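Clarkier
@clarkier
April 13, 2026

Right. Finished the Loltley novel at stupid o'clock last night and I need to talk about it or I'll be no use at work. Thread. Mild spoilers for the first half, nothing after the flood

1/
For anyone who hasn't come across it - Loltley is the name of the town AND the book. Small place on an estuary, one ferry, one school, a cannery that closes in chapter two. Translated, author doesn't do interviews, the back flap has no photo. You get one line: "lives by the sea". Fine. Good for them

2/
Narrator is a woman going back to clear her aunt's house. I know. I KNOW. Half the books on my shelf are a woman going back to clear a house. Stay with me

3/
The difference is she's terrible at it. Never gets past the first room. Five hundred pages (ok, fewer, it feels like it in the best way) and she has moved a wardrobe and a box of letters. Everything else is her sitting on the floor remembering things wrong

4/
And I do mean wrong. You get the ferry accident in chapter 3 and again in chapter 9 and it's a different season. I went back to check because I thought I'd misread. Coats in the first one, bare arms in the second. She never mentions it

5/
Which made me suspicious of everything. The aunt's kindness, the business with the schoolteacher, whether the dog was ever hers. I started keeping a list in the back of the book in pencil. 13 things that don't match. Bet there's more

6/
Someone's going to say that's just continuity errors. No. Nope. The translator's note (READ IT AFTER) says the seasons were queried and the answer came back as one word, "leave"

7/
Speaking of the translation. It's lovely, mostly. There's a dialect word, "lo", that's kept as it is the whole way through, no glossary. Lo can be yes, or go on, or you poor thing, depending who says it. By page 125 I'd stopped noticing it was foreign at all

8/
Page 125 btw is the scene. If you've read it you know. The two sisters and the coal scuttle. Had to put it down and go and stand in the kitchen for a bit

9/
Less keen on the letters. There's a run of them in the middle, all from the cannery owner, and he writes like a man being paid by the comma. I think we're meant to be bored by him?? I was bored by him

10/
Skimmed two. Then a name turned up later that I'd obviously skimmed past and had to go crawling back. So don't skim the letters. Sorry

11/
The mother though. Hardly in it, maybe five scenes. She never gets a first name. She comes in, says something practical about the washing or the price of fish, goes out, and the whole room has changed. Would read another whole book of her saying things about fish

12/
Compared it in my head to Zonero the entire time, which isn't fair on either of them. Zonero is the short one from the same press, the one with the lighthouse on the cover. Much tidier. You finish it in an evening and it's all been put away properly

13/
Loltley isn't tidy and I trust it more. There's a whole cousin who vanishes. Just goes to buy rope and the book forgets him. I keep thinking about the rope

14/
Couple of people asking in replies - yes you can read them in either order. They don't share characters. There's one line in Zonero about "the town with the ferry" and thats your lot

15/
Also asked: is it bleak. Bit bleak. Funny too, the funeral is properly funny, there's an argument about sandwiches that goes on for pages. I wouldn't take it on holiday. I'd take it to somewhere with rain

16/
Print size is a crime. I'm not that old. The paperback is cramped, margins you can't get a thumb in, and the letters are in italics which at that size is just cruel. If you read on a screen do that. First printing was only 2,000 copies apparently so the hardback is silly money now, dont even look

17/
I looked

18/
The ending. Won't say. There are two last pages in a way, the last page of the story and then one more after the blank. I'd got up to brush my teeth after the first one. Came back, turned over, sat down on the edge of the bath with it

19/
Still not sure what I think about that extra page. On the bus this morning I'd decided it was a mistake, it explains something I liked not having explained. By lunch I'd gone the other way. Ask me on Thursday

20/
One grumble about reviews, which I read after, all in one go. Nearly every one calls it "a meditation on memory". It's a book about a row over a house!! There's a will, there's a solicitor, somebody has definitely forged something. Read it for that. The memory bit will get you anyway

21/
My own theory for those who've finished - the forged signature is the aunt's own. She did it badly on purpose. Look at what the narrator says about the capital L in the first chapter and then look at the school certificate. Then come and tell me I'm wrong

22/
Muting the thread for the evening as I've got tea to make and the book club lot haven't got past the flood yet. Be nice in the replies. No ending talk without a warning, pls

23/ 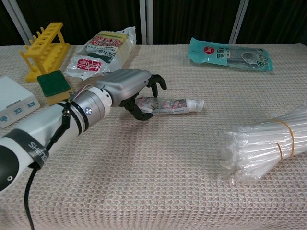
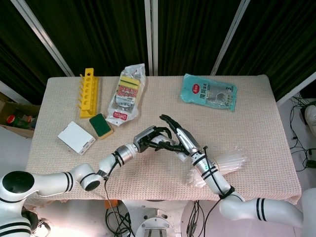
sponge in both, floral tube in the first one

24/
Oh and next up is the other one from that press, the one with all the footnotes. Been told to start at the back. Will report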